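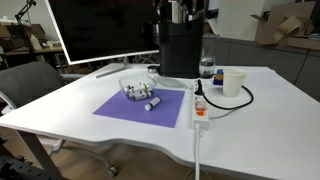
Shared Desk Report
Raed Moussa, 13 Apr 2021

Topic: how a shared desk gets cluttered and what a fixed spot for small stuff does about it. Site was the project desk at Mulluvgate, the white one with the curved front. Started in February, ran longer than planned.

Why this desk

Everybody uses it, so everything ends up on it. Cups. Blocks from the Grivia building unit. Cables. The small white tubes with the dark caps are the worst, they roll. The curved front doesn't help, you lean into the dip and your sleeve takes something with it.

Rule going in: no new furniture, no drawers, nothing screwed down. Budget 13 dollars, most of it went on paper and two plastic trays from Rurnasari. One tray cracked in the first week and is not in the results.

Method

Purple paper goes down first. Tray on the paper toward the back. Tubes in the tray. If a tube is out of the tray it should at least be on the paper. We tried white paper at first and it dissapeared against the desk, people put cups on it without noticing. Purple was what the supply closet had.

Power strip stays to the right of the paper. We wanted it behind the desk but the cord didn't reach any outlet that way. So it lies on the top and the white cord hangs down in front. Not great for knees.
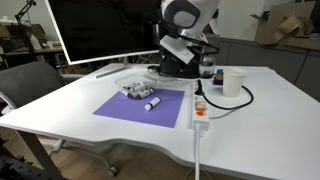
What worked

The paper, mostly. People treat it like a border. Papers and cups went to the right or the back and stayed off it, even people who hadn't been told the rule. Tubes were easier to find. Jiang's group borrowed the idea for their own bench, with green.

The clear tray is good because you see whats in it without picking it up. Bad because you don't see the tray. Colored one next time.

What didn't

Tubes get dumped in a pile. We had pictured them lined up, caps one way, and the first sheet of instructions said so. No one did it. A tray that wide lets them fall any direction and sorting takes longer than anyone wants to spend at the end of a session. There's always one lying outside on the paper too. We stopped counting that as a fail
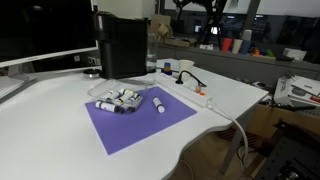
and changed the rule to "on the purple is fine." Complaints went down after that.

Back edge of the desk is still a mess. Tall things drift there and stay. We had no rule for it and should have written one.

Next time

Narrower tray, with dividers if the budget allows. Shorter cord or a clip under the edge. Tape the corners of the paper, it keeps turning crooked. Wipe the desk before laying the sheet, not after.

Raw notes and the floor sketch are in the folder, 2 pages, handwriting is mine, sorry.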